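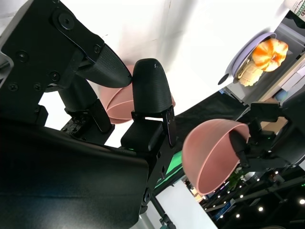 Equipment planning meeting, Nov 4, 2020
Notes typed up by me, Fatima Okoro, so if I got your point wrong, come and yell at me and I'll fix it.

We started late and two people had to leave early, so I've put things in the order we talked about them. The July minutes were approved with one fix: the quote from Stovent was for parts only, no labor. I wrote that one wrong, sorry!

1. Where the money stands
We have $473 left in the small parts line and nothing else that can be touched before the new budget year. The big equipment line is a separate pot, and that's the one we're asking to grow. I read out the draft request and people were mostly fine with it, but they wanted the spares pulled out on their own line so they can't get trimmed off quietly the way they were last time.

2. Finger pads
This took up most of the meeting. The ribbed pads on the grippers are a wear item and we've been treating them like they last forever. Do we buy from Pridbridge again, or try the Farah ones? The Pridbridge pads are $38 each and we know they fit. Farah wants $54 but says theirs can be swapped without taking the base off, and I'd love that, because I'm usually the one holding the hex key. The worry is the tip shape. With bowls, one finger has to go inside the rim and press, and if the tip is any fatter than what we have now we'd be redoing a lot of setup. We went back and forth on this for ages – in the end we agreed to get one pair of the Farah pads out of the small parts line and try them on bowls and plates before anybody commits to a full order.

3. Second station
Everybody wants it, and I want it too (I've wanted it since before there was a first one). The question is whether we ask for two more arms now or one arm now and one later. One at a time is easier to get approved, but the table jobs we care about are nearly all two-handed, and a station with one arm would mostly sit there. Pliltik will hold their price on a pair for 5 weeks, so we do have to make up our minds. The group leaned toward asking for the pair. I said I'd put both versions in the request and mark the pair as the one we prefer.

Somebody asked if the wrist cameras come with the arms. They don't, and neither do the cables! I've added both to the sheet. The mounting brackets I still need to check.

4. Tableware and play food
Small money but it came up again. We need more bowls in other colors and sizes, because we've been leaning hard on the pink ones. More plates too, and some play food that isn't all bread and pastry. Please don't buy these on your own card and then send me a receipt weeks later. Put it on the list by the door and I'll do one order.

5. Background and lights
Short one. The black fabric is fine where it is. There was a suggestion to replace it with something stiffer, and we agreed that can wait until we know where the second station goes. Lighting wasn't discussed properly, so it goes on the next agenda.

To do
Me: order one pair of Farah pads, finish both versions of the request, ask Pliltik about brackets and get the price hold in writing.
Whoever runs the bowl tests: write down when pads get changed, on the sheet, with the date.
Everybody: read the draft request and send comments to me before it goes up.

Next meeting isn't set yet. I'll send around some times once I've heard back from Pliltik.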